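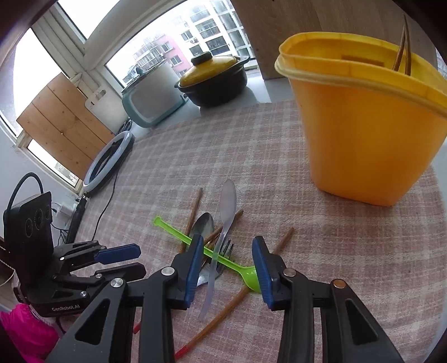
# Sorting mixed utensils into one container

Use this when the spoons, forks and chopsticks have all ended up in one heap and you want them standing in a container on the table.

**You need**

- a tall plastic container that narrows toward the base
- a tablecloth or towel to work on
- a dry dish cloth

**Steps**

1. Spread the utensils out on the cloth so nothing is buried. Chopsticks roll, so keep them away from the table edge.
2. Match the chopsticks first. Compare the tips and lay each pair side by side. A painted tip, such as red, goes with another of the same color. Check the lengths by standing both on the table.
3. Wipe each pair and put it in the container, tips up. Lean them all against the same side.
4. Add the metal forks and spoons, handles down. They are the heaviest pieces and keep the container from tipping.
5. Put the plastic spoons in last. Clear ones are easy to miss on a patterned cloth, so run your hand over the table before you fold it up.

**Notes**

Wooden chopsticks should be fully dry before they go in. If they were washed the same evening, leave them flat on a towel overnight.

Odd chopsticks go in a drawer. Kai-wen Poon keeps 6 of hers there for stirring and for propping up seedlings.

Don't pack the container tight. If you have to pull hard to get one spoon out, move the forks to a second container.

Wash the container when you change the tablecloth. Crumbs and water collect at the bottom, and a bottle brush reaches them better than a sponge.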